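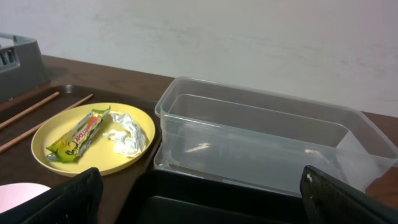
Gisela Toledo wrote in last month to ask if the Womard rice cooker was worth the money, or if she should stick with a pot on the stove like her mother did. She cooks rice nearly every day, she said, and she's tired of scrubbing the burned layer off the bottom.

Well, Gisela, I've had mine since March and I have opinions!

First, the size. I bought the small one, which the box says is good for five cups, and I think that's generous unless you like your lid rattling. For two people plus leftovers it's great. When my sister's whole family came over I had to run it twice, and the first batch got a bit sad waiting on the second. If you feed a crowd, get the bigger one or borrow a neighbor's.

White rice is where it shines. Rinse it, fill to the line, push the button, walk away. Short grain comes out sticky and shiny, and jasmine is lovely if you go a hair under the water line (I learned that from two mushy batches). The booklet tells you to leave the lid shut for 15 minutes after the click. I ignored this for weeks because I was hungry, and then one night I got stuck on the phone with Yolanda Cordero and came back to the best rice I'd made all year. So now I wait. Mostly.

Brown rice, hmm. The brown setting takes forever and the middle of the pot is always wetter than the sides. Soaking helps. I still end up giving it a stir halfway, and that kind of defeats the point of having a machine do it.

It also claims to do oatmeal. It does not do oatmeal. It does a thing where oatmeal comes up through the steam vent and runs down the front onto your counter, and you get to clean it out of the little rubber ring with a toothpick. I tried three times, with less milk each time, same mess. Skip it.

The pot itself lifts out and washes easily, and the coating has held up so far — I only use the plastic paddle that came with it, never a metal spoon. The inner lid pops off too, but getting it back on takes a knack. There's a tab at the top that has to go in first. If you hear a hiss while it's cooking, the tab isn't in.

Things I don't love: the cord is way too short, so it lives on the one bit of counter near the outlet. The beep when it's done is LOUD and you can't turn it off. And keep-warm is fine for a couple of hours, but leave it overnight and you get a hard yellow crust. My friend Patricio Cabral eats that part on purpose with soy sauce, so maybe you'd be happy.

Before this I had a Lollance, a cheap one with a glass lid and a single switch. It lasted 18 months and scorched the bottom every time, same as your pot. I don't miss it, though I did like being able to see in.

So would I buy the Womard again? For white rice every day, yes, and Gisela, that sounds like you. If you mainly eat brown, I'd keep looking. A few of you have mentioned the Talebi and I haven't tried it, so if you own one, tell me how it does with brown rice and how long the cord is.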